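Grey fleece throw has gone dark and patchy in places, and picks up white bits

Asked in Laundry and Fabrics
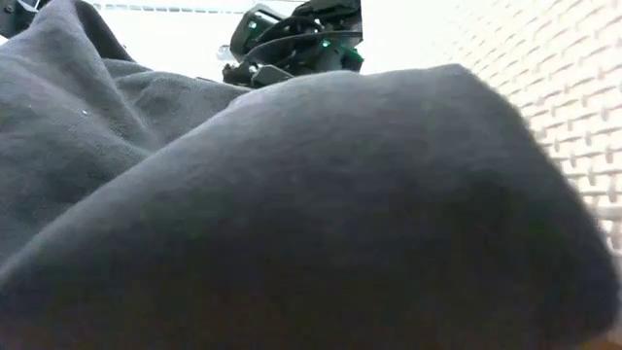
The throw bunched up, darker fold at the front

garkine_lane
I have a grey throw with a slightly fuzzy surface, bought in April from Skosmont. It has no care label left because I cut it off. Some parts look much darker than others, nearly charcoal, and I can't decide if that is staining, dye coming out, or only the way the pile is lying. It also collects little white specks. There are one or two on it at the moment and I usually find more after a wash.

I wash it at 40 with towels, using Grelano liquid and a capful of softener, and spin it at 1,200 or whatever the machine picks. It then goes over the airer in the spare room. Should I be washing it separately, and is there a way to even out the colour? I'd like to keep it as it was over 3,000 points on my store card and I won't have that many again for a while.

Saludo_tenant
Stop washing it with towels. That is where the white bits come from. Towels shed and anything with a nap holds on to the lint. Wash it alone or with other smooth dark things, at 30, and leave the softener out.

For the colour, put it flat on a bed in daylight and brush it all one way with a clean, soft clothes brush. If the dark parts go lighter when you brush them the other way, it's the pile. If they stay dark whichever way you brush, it's a mark or uneven dye. From your photo I couldn't say, as the cloth is in folds and half of it is in shadow.

Turn the spin down as well. Mine is set to 400 for throws. It comes out heavier and takes until the next evening to dry, but the creases are not so hard to get out.

pegbag
Lint roller. 4 sheets does a whole throw. I never bother with a brush.

northlandingflat
I agree about the towels, but check the pockets of whatever else is in the drum too. One tissue will do the same thing and it takes two washes to clear. Clean the filter before the next load.

If it does prove to be a mark, try a damp white cloth on a corner first and see if any grey comes off on it. If it does, the dye is loose and I would leave stain remover alone. I used one on a dark grey bedspread and ended up with a pale ring the size of a saucer, which is still there. Dry the throw opened out over two rails, away from the radiator.

garkine_lane
Thanks all. I brushed it on the bed and most of the dark areas changed, apart from one near the hem. I'll try the damp cloth on that and wash it by itself next time.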